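Hanging About: a month with the Oltley Robotics Club

3 min read

February
By Brock Simard

The Oltley club has spent most of this term trying to hang a picture. I mention this early so that anyone hoping for rockets can turn to the quiz night page.

It began with the Vullard Cup, which sets a household chore every year and then sits back to enjoy itself. Last year it was laying a table, and we came ninth with a fork in the wrong county. This year each team gets a simulated living room, a simulated arm and one framed poster, and the poster has to end up on the wall. Straight, if possible. The judges allow 90 seconds, or slightly longer than my father used to spend looking for the hammer.

We are doing all of it in simulation, on the two machines in the library annexe, and I recommend this to any club with a small budget and a low ceiling. A dropped frame costs nothing. By Wednesday evening the log stood at 2959 attempts, of which 962 count as a hang under the rules. The rest are filed under a heading I've asked the younger members to rename.

The main difficulty is that the arm picks up the frame by one lower edge, like someone carrying a tray they don't trust. Everything then leans. You can line up the grip perfectly and still have the top corner wandering off towards the windows, and the spot you are aiming for is a tiny dark mark on a white wall with a great deal of garden competing for attention on both sides.
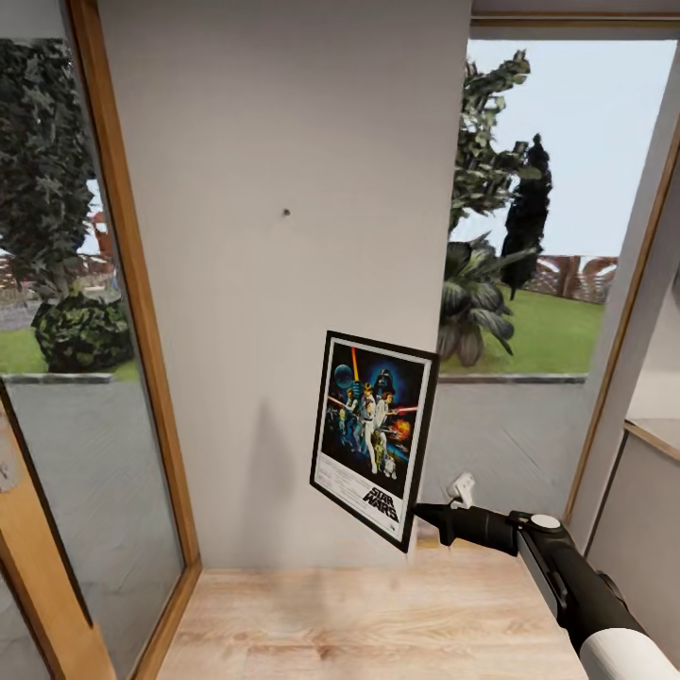

Girard, who writes most of the approach code, wants the arm to come in slowly from the right and correct the tilt at the last moment. Flustholm — our junior team, named after a village they made up in Year 8 and refuse to give up — would sooner fix the tilt first and then move. The two camps have stopped sharing biscuits. Both methods are in the test queue, and the numbers are close enough to keep everyone cross.

There was also a lengthy debate about the poster. Star Wars won the vote easily. My own suggestion, a nice map of the canals, got one vote, and I would like to thank myself for it. The choice does have a practical side: with Vader looming at the top and the title across the bottom, even I can tell when it has gone up the wrong way round.

Still to do before the regional round: the shadow problem (the vision code keeps taking the poster's shadow for a second poster), a proper release routine, and somebody to write the two-page report. I have been told it's me.

Sessions carry on at half past six in the annexe. New members are welcome, no experience needed, though a spirit level would be looked on kindly.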